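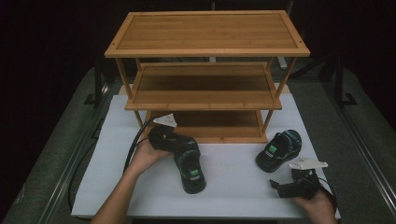 Plunthorpe Lab Puts Hand-Held Grippers on a Weekly Service Schedule

April 16, 2024

The Altau workshop in Plunthorpe has changed how it looks after its shoe-sorting station, after a run of bad recordings last October was traced to worn jaws and a loose cable.

The station uses two hand-held grippers, each with a white triangular marker plate on top. An operator holds one in each hand and works with a pair of sneakers and a three-tier bamboo shoe rack set at the back of a white board. The movements are recorded and later used to program an arm at the company's Wollton site.

Greer Yule, who runs the station, said most faults start at the marker plates. If a plate shifts on its mount, the tracked position of the jaws no longer matches the real one. Plates are now checked against a steel jig every Monday and again after any drop. A plate that fails is taken off, cleaned at the seat and screwed back down.

Jaws get a closing test every 100 recordings. The pads are replaced in pairs after 3,000 grips, or sooner if a shoe slips at the heel.

Cables have their own rule. Each gripper's black cable must have enough slack for the operator to reach the rack without pulling on the plug. The left one is run in a long loop over the side of the board.

"We used to tie them short to keep things neat," Yule said. "Then the connector on the left unit started cutting out, and it took us 8 days to find it."

Iona Rutherford, the workshop's technician, said a full service takes over 5 hours for the pair, most of it spent on calibration. The board is also wiped down and its corners checked against tape marks on the carpet.

A spare gripper is due from the supplier, Ritchie, so that one unit can be serviced while work continues. The Wollton site will adopt the same checklist once its own station is assembled.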